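Laritz Housing Group Moves Family Laundry Hours Earlier After Trial in Plusow

The Laritz housing group will open the shared laundry rooms in its Plusow buildings at 5:30 a.m. starting in September, an hour and a half earlier than the current schedule. The change follows a trial in one building where most of the apartments are rented by families with children under five.

Under the present rules, washers and dryers in all Plusow buildings unlock at 7 a.m. and lock at 10 p.m. The hours were set when the buildings opened and have not been revised. Parents in the trial building asked for an earlier start on the grounds that small children are commonly awake before 6 a.m., and that a load started at 7 a.m. cannot be washed, dried and put away before the walk to daycare.

The trial ran in a building with 29 apartments. The door lock and the machine controllers were set to the earlier time, and the existing booking system, supplied by Alura, logged the start and end of each cycle. Nothing else was altered. Prices, cycle lengths and the limit of two machines per booking stayed the same.

During the trial period the system logged 2,371 wash cycles. Of these, 581 began before 7 a.m. The group had expected the early slots to draw a smaller share, and had planned to unlock only half of the machines before 7 a.m. if the schedule was extended to other buildings. That plan has been dropped. All machines will be available from 5:30 a.m.

The early cycles were mostly short. The 40-degree everyday program accounted for the largest part of them, followed by the quick program. Hot cotton cycles, which run for more than two hours on the current machines, were rarely started before 7 a.m. and remained concentrated on the evening slots. Dryer use followed washer use with a delay of just under an hour.

One effect that had not been planned for was a drop in evening demand. Bookings between 6 p.m. and 8 p.m., the period in which most households with small children are occupied with dinner, baths and bedtime, fell in the trial building. Tenants without children reported that it had become easier to get a machine after work.

Noise was the main objection raised before the trial. The laundry room in the trial building is in the basement, below a storage level, and spin noise was not measurable in the apartments on the ground floor with windows closed. Two other Plusow buildings have the laundry room on the ground floor, directly next to living space. In those buildings the machines will be placed on vibration pads before the new hours take effect, and the spin speed will be limited to 1,000 revolutions per minute until 7 a.m. A higher residual moisture should be expected from loads washed in this window, and drying may take one additional ten-minute step.

The door to the laundry room will also be fitted with a closer that slows the last part of its travel. In the trial building the door was mentioned in more complaints than the machines were.

Booking rules

Early slots can be booked up to seven days ahead in the same way as any other slot. A household may hold two early bookings in any one week. Unused early slots are released ten minutes after the start time and can then be taken at the door without a booking. The release time for daytime slots remains 15 minutes.

Children may be brought into the laundry room but must be with an adult. The folding table will be moved to the wall opposite the machines so that a stroller can be parked without blocking the dryer doors. The detergent shelf will be raised to 5 feet, and households are asked not to leave liquid capsules or open boxes on the floor or on top of the machines, even for the length of one cycle.
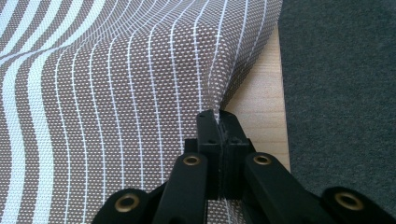 Laritz Housing Group | Tenant Services, Household and Laundry

Costs

The cost of the change is roughly $3,000 for all Plusow buildings together. It covers the vibration pads, the door closers and the reprogramming of the locks. The amount is taken from the existing maintenance budget, and the price per cycle will not be raised on account of the new hours. Electricity for the additional hour and a half of lighting is metered with the stairwell and is not billed separately.

No extra cleaning round is planned. The room is cleaned between 1 p.m. and 2 p.m., when use is lowest, and this slot stays closed to bookings. Lint filters are to be emptied after every dryer load, early loads included. A full filter lengthens the drying time and will stop the machine with a fault code – the code clears by itself once the filter has been emptied and the door closed again.

Machine settings

Several tenants in the trial building asked which program to use for mixed loads of children's clothing and bedding. For everyday items the 40-degree program is sufficient. Cloth diapers, bibs and burp cloths should be washed at 60 degrees with a full-strength powder and without fabric softener, as softener reduces absorbency. Baby sleep sacks with a zipper should be closed before washing. Comforters above the single size should not be put into the small machines and need the large washer at the end of the row.

The temperatures shown on the machines are in Celsius. A conversion card will be posted beside the payment terminal.

Curtains, tablecloths and other large woven pieces should be washed alone or with one other item, at no more than half load, and taken out promptly at the end of the spin. The dryers have no setting for curtains. Drying lines are available in the room next door and do not need to be booked.

Other buildings

The group's Lý building, which has its own laundry contractor, is not covered by the change. The contract there fixes the opening hours until it comes up for renewal. Tenants with small children in that building can apply to use the nearest Plusow laundry room in the early window. Access is added to the existing key tag, and no deposit is charged. Processing takes up to five working days.

The new hours apply for six months, after which the logged cycles will be reviewed building by building. If fewer than one in ten cycles in a building start before 7 a.m., the opening time there will go back to 6:30 a.m. The closing time of 10 p.m. is not under review.

The booking display will show the early slots from the last week before the change. Key tags do not need to be exchanged. Tenants whose tag does not open the door before 7 a.m. should hold it against the reader in the main entrance once, wait for the green light – this can take several seconds – and then try the laundry room again. Faults can be reported through the tenant portal or on the paper form next to the mailboxes.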